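Zwischenstand vom Armprojekt, schnell getippt, muss gleich nochmal runter in die Werkstatt

Also. Lange nichts geschrieben, war viel los. Seit Dezember steht unser Zeug im Gemeinschaftsraum in Drelau und seitdem kämpfe ich vor allem mit Kleinkram. Kabel zu kurz, Schrauben weg, Netzwerkkennung vergessen. Das Übliche.

Kurz für alle, die neu mitlesen: Ziel ist, dass der Arm alte Bürorechner zerlegt. Erst mal nur einfache Sachen, RAM raus, Halterungen raus, später vielleicht Stecker. Seraina Koller macht die Software (heißt inzwischen Oda, fragt nicht), ich mache Mechanik und fluche. Tomos Probert hat die Rechner besorgt, 20 Stück aus einer Büroauflösung in Stotel. Danke nochmal!

Die letzten Abende ging es nur um die Lage vom Gehäuse auf dem Tisch. Klingt langweilig, ist es auch. Aber wenn der Tower jedes Mal ein bisschen anders liegt, passt hinten und vorne nichts mehr - und Oda findet dann zwar das Board, fährt aber schräg an.

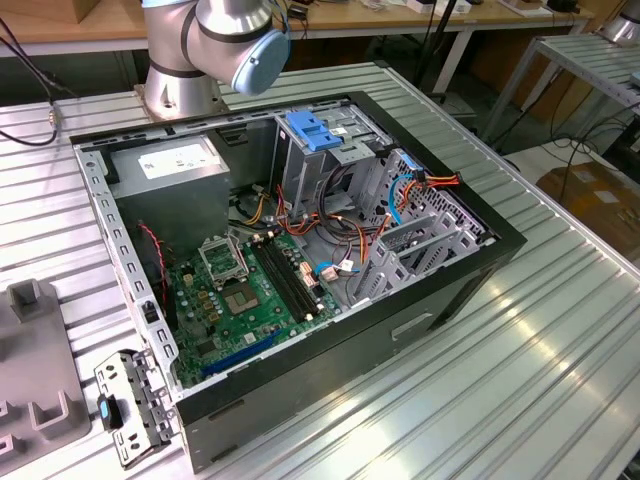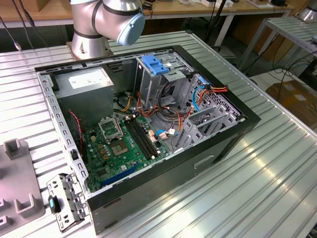
Mein Hauptproblem ist gerade die Reihenfolge. Was muss von Hand raus, bevor der Arm überhaupt ran darf, und was schafft er selber? Nadja Zwahlen meinte von Anfang an, wir sollen mit dem Sockel anfangen, Bügel auf und CPU vorher von Hand raus. Machen wir jetzt so, Rahmen hochgeklappt, Sockel leer. Gefällt mir aber nur halb, weil der hochstehende Rahmen ziemlich nah an den Speicherslots ist und ich da mit dem Greifer nicht hängen bleiben will. Dann das Kabelbündel vom Netzteil, quer durch die Mitte, orange, gelb, schwarz, alles. Das federt. Drückt man es weg, kommt es wieder. Ich überlege, es künftig vorher mit Klettband an den Laufwerkskäfig zu binden. Pirmin Danzer findet das geschummelt. Soll er.

Was schon geht: Anfahrt über die Ecke mit dem Netzteil. In der Simulation 100 Durchläufe, davon 74 sauber. Der Rest meistens am Gehäuserand zu knapp. Hab die Sicherheitshöhe jetzt hochgesetzt, neuer Lauf mit 200 steht noch aus, mach ich heut nacht.

Was nicht geht: die blauen Laufwerksclips. Mit den Fingern kein Thema, mit dem Greifer rutsche ich ständig ab. Gergely Dudás hat mir Gummibacken gegossen, die sind besser, aber zu dick. Muss er nochmal ran - sorry Gergely.

Und die Halter auf der Ablageplatte drucke ich auch neu. Die Toleranz ist zu eng, die Teile klemmen beim Ablegen und dann zieht der Arm sie wieder mit hoch. Sah lustig aus, einmal. Danach nicht mehr.

Offen noch:
Spannwinkel von Hämmerli montieren, liegen seit Wochen rum
Not-Aus näher an den Stuhl
Seraina wegen der Greifkraft fragen
Kabel unterm Tisch endlich mal hochbinden, wirklcih jetzt

Wenn jemand einen Tipp hat, wie man Stecker mit Rastnase einhändig löst, bitte in die Kommentare. Hebelwerkzeug hab ich probiert, hat zwei Nasen gekostet. So, Werkstatt.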